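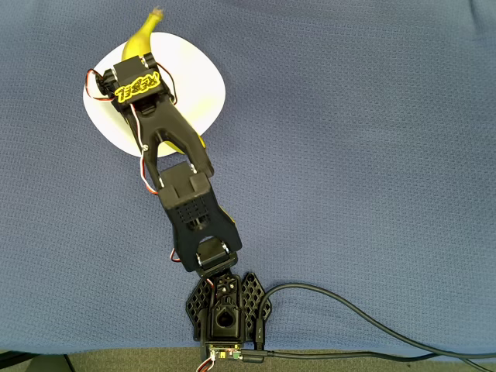

How long does it take to get a well tested?

At our county lab it took 5 business days from the morning I dropped off the bottle, and the results came in the mail.

I put off testing ours for three years. We moved out to Bestdale from an apartment in town, where water was a line on the rent, and the inspection report said the well was fine, so I filed the report and forgot it. Then in May the kettle started leaving a brown ring and my wife asked me when the water had last been looked at. I didn't have an answer.

The county mails you a kit if you call before noon. Inside are two bottles, a form and a sheet of instructions. You take the screen off the kitchen faucet, wipe the end with bleach, and let the cold water run for several minutes before you fill anything. The small bottle has a bit of white powder in the bottom. Leave it in there. I rinsed mine out the first time and had to call for another kit.

The bottle for bacteria has to reach the lab the same day, and they only take them in the morning. The lab is on the far side of Whitlock, past the feed store, so I was late for work.

Bacteria came back clear. Nitrate was low. Iron was high, which explained the kettle, and the hardness number was high enough that the woman at the counter had circled it in pen.

I called two companies. The first quoted me over 3,000 dollars for a softener and an iron filter together, installed, with a salt delivery plan I didn't ask about. The second was Dwayne Wojcik, who put in the pressure tank for the people before us. He spent half an hour in the basement and said the old sediment filter hadn't been changed in a long while. He wanted to start there. New housing, new cartridge and a small iron filter after it came to 700 dollars with labor.

The kettle ring is mostly gone now. The water is still hard — the shower door tells me so every week — but I can live with that for the time being.

Our neighbor Cormac Lenihan has a much deeper well than ours and no iron at all. He also has a sulfur smell in the hot water that he says he stopped noticing years ago. Guests notice it.

I wrote the test date on a strip of masking tape and stuck it to the pressure tank, with the cartridge size under it. The cartridge gets swapped again in the fall. I still need to find out how deep our well is. The driller's log should be on file at the county office, and they want the parcel number before they'll look it up.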